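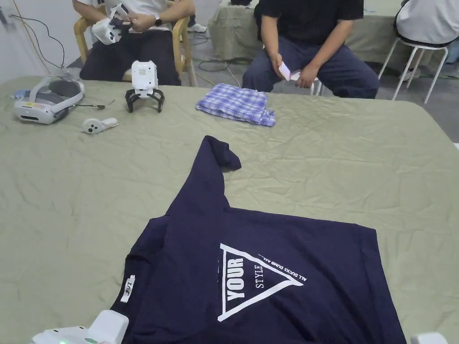 Tsung-han Chu wrote:
Who checks that any of it transfers? I've read the same claim three times now, that you fold shirts by hand with grippers and an arm picks it up from there. Fine. Show me the arm.

wostach_wing wrote:
OP here. It's hand-held collection for Kidham, shirts and small cloths on a soft table cover. We did 470 folds in September before I lost patience. I don't have an arm result to show you, and that's sort of my complaint too.

Tsung-han Chu wrote:
470 of what, though? Same shirt, same table?

wostach_wing wrote:
Mostly. We kept 197 after review. The rest had tracking jumps or somebody re-grabbed a sleeve halfway.

Yuk-lan Kwok wrote:
I wouldn't throw out the re-grabs. A policy that never sees a recovery won't recover. We ran remote control at Burer for a while and the clean demos were the worst ones to train on – too smooth, no mistakes to learn from.

wostach_wing wrote:
Maybe. Remote control has its own trouble, you can't feel the cloth at all. With a gripper in each hand you at least know when you've pinched two layers.
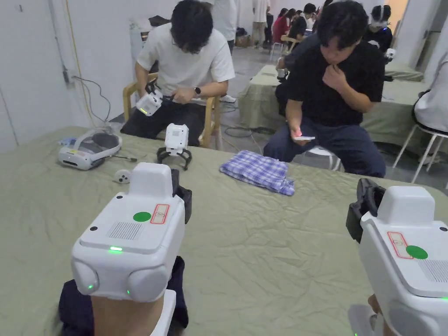

And my folds got sloppy after 35 minutes anyway, so whatever we're teaching after that is how a tired person folds.

Chak-lun Yuen wrote:
Then stop at 30. I don't see the problem. Hand-held is cheap and fast and you can get ten people going at once.

Tsung-han Chu wrote:
Ten people making bad data faster. I'd take 32 good demos on the real arm first, see if it folds anything, then scale up.

Yuk-lan Kwok wrote:
32 won't get you through a T-shirt. A towel, maybe.

wostach_wing wrote:
I'll ask for arm time. Not holding my breath.

Tags: teleoperation, demos by hand, cloth folding

Search this forum Go Advanced search

Contact us | © Kwan Forums | Back to top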